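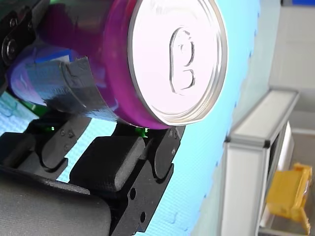
Forum > Collecting > Drinks cans > Purple and pink ones

wekesa_k
Sorted my purples by shade last night and I'm so pleased with how they look together! 154 cans on the shelf now, and the magenta ones are my favourites by miles - they glow when the lamp's on. Does everyone else keep the tabs on?

Hannelore S
Tabs on, always. A can without its tab looks bald to me.

lauri_lapp
Disagree, sorry. I take mine off and stack them lid to base. Got 51 up in the hallway that way and they sit beautifully.

Hannelore S
But you lose so much! Some of my oldest ones from Dondport are all about the tab.

halima.sh
Team tab here too. Wekesa, what do you do about tape? I bought a box at the Udach swap in July and half of them had tape round the middle (argh).

wekesa_k
Hairdryer on low, then peel really slowly. Go gently near the print!

lauri_lapp
I'd leave it on. I lost a lovely Nyaga can that way, the colour came off with the glue.

halima.sh
Oh no! Right, trying it on a dull one first.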